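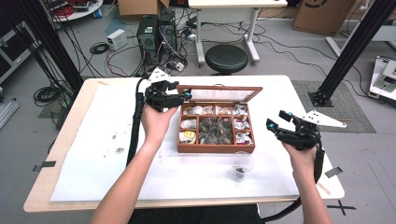
Wozu braucht ein Mensch einen Kasten mit Deckel, wenn es den Tee doch schon in Tüten gibt, wollte eine Leserin unter dem letzten Beitrag wissen, und ob ich nicht einfach eine Keksdose nehmen könne wie alle anderen auch.

Könnte ich! Hab ich ja auch jahrelang gemacht. Genauer gesagt waren es drei Keksdosen, ein Schuhkarton und eine Schublade, bei der ich immer erst mit dem Lineal reinfahren musste, damit sie überhaupt aufging. Und ich gebe ja zu, dass ein Holzkasten mit Fächern und Glasdeckel nicht zu den Dingen gehört, ohne die man verhungert. Aber seit er da ist, freue ich mich jedes Mal, wenn ich den Deckel hochklappe, und das kann ich von der Schublade wirklich nicht behaupten.

Also von vorne. Der Kasten ist rötlich-braun, hat in der Mitte ein großes Fach und drumherum lauter kleinere. Gefunden habe ich ihn im Mai in Lirnden, bei einem Laden namens Cludside, in den ich eigentlich nur wegen einer Lampe gegangen bin (die Lampe war dann hässlich). Er stand ganz hinten auf einem Regal, mit Knöpfen drin, und ich dachte zuerst, das sei Deko und nicht zu verkaufen. 62 Euro. Ich bin dreimal um das Regal gelaufen, dann raus, einen Kaffee trinken, dann wieder rein. Ihr kennt das.

Die Knöpfe durfte ich übrigens behalten. Falls jemand Knöpfe braucht, meldet euch.

Seitdem räume ich um. Das ist so eine Beschäftigung, die man einem vernünftigen Menschen nicht erklären kann: Es passt ja alles rein, es ist ja alles ordentlich, und trotzdem sitze ich abends da und überlege, ob die silbernen Päckchen nicht doch besser auf die andere Seite gehören. Im Moment bin ich bei folgendem Stand: Das Große, Dunkle, Knubbelige kommt in die Mitte, alles Verpackte nach außen. Ins Fach links unten kommt das Päckchen mit dem gelben Etikett, nach rechts unten das mit dem roten Aufdruck. Die beiden sind meine Eckpfosten, an denen orientiere ich mich, und wenn sie vertauscht sind, greife ich morgens garantiert daneben.

Dass die Mitte so voll aussieht, war erst gar nicht geplant. Ich hatte da ursprünglich noch mehr kleine Sachen drin, kreuz und quer, und das ging überhaupt nicht, weil in einem großen Fach alles umkippt und zur einen Seite rutscht. Ein großes Fach will mit einer einzigen Sorte gefüllt sein, am besten mit etwas, das von selbst einen Haufen bildet. Kleine Päckchen dagegen brauchen Wände. Klingt banal, hat mich aber zwei Wochenenden gekostet.

Was den Deckel angeht: Glas ist hübsch, aber Glas ist kein Argument gegen Licht. Wenn ihr so einen Kasten auf die Fensterbank stellt, könnt ihr den Inhalt auch gleich in die Sonne legen. Meiner wohnt im Flur im Regal, da ist es schattig und kühl, und zum Sortieren hole ich ihn auf den Tisch. Beim Sortieren bleibt der Deckel offen, bis ich fertig bin. Früher hab ich ihn zwischendurch immer zugemacht, aus Angst um das Scharnier, aber das ist robuster als gedacht.

Dann noch der kleine Becher. Ich stelle mir beim Einräumen immer einen durchsichtigen Plastikbecher vor den Kasten, für Krümel und Reste. Irgendwas bröselt nämlich immer, und wenn man das im Fach lässt, liegt es nach drei Wochen überall, auch in den Fächern, in denen es gar nichts zu suchen hat. Durchsichtig ist praktisch, man sieht sofort, was drin ist, und schüttet nicht aus Versehen etwas weg, das man noch brauchen kann.

Geputzt wird mit einem weichen Pinsel, trocken. Kein Wasser, bitte, auch nicht »nur ein bisschen«! Ich hab das bei einem anderen Kästchen gemacht, einem ganz kleinen von Stomow, und der Boden hat sich so gewellt, dass die Unterteilung seither klappert. Das steht jetzt im Bad und hält Haarklammern.

Eine zweite Frage kam per Mail: ob sich das größere Modell lohnt. Ich hab mal geguckt, bei Qian gibt es etwas Ähnliches mit deutlich mehr Fächern, das liegt allerdings bei 389 Euro und ist so breit, dass es bei mir nur auf den Kühlschrank passen würde. Da oben sieht es keiner, und warm wird es auch. Ich bleibe bei meinem. Wer ein leeres Sideboard hat und sehr viele kleine Päckchen, darf mir gern berichten.

Ach so, und die Beschriftung! Ich habe keine. Hatte kurz überlegt, kleine Schildchen an die Stege zu kleben, mit Stempel und Kordel und allem Drum und Dran, aber sobald ich umräume (siehe oben), stimmt ja nichts mehr. Stattdessen hängt innen an der Schranktür ein Zettel mit Bleistift, auf dem steht, was wann nachgekauft werden muss. Der ist hässlich und funktioniert prima.

Als Nächstes nehme ich mir die Gewürze vor. Da ist die Lage schlimmer, ich habe dreimal Kümmel und mag Kümmel nicht mal besonders. Wenn ihr ein gutes System für Gläser in unterschiedlichen Höhen habt, schreibt es mir bitte in die Kommentare, gern auch mit Maßen. Mein Regalbrett ist 62 Zentimeter breit, genau so viele, wie der Kasten Euro gekostet hat, und es hängt leider ein bisschen durch.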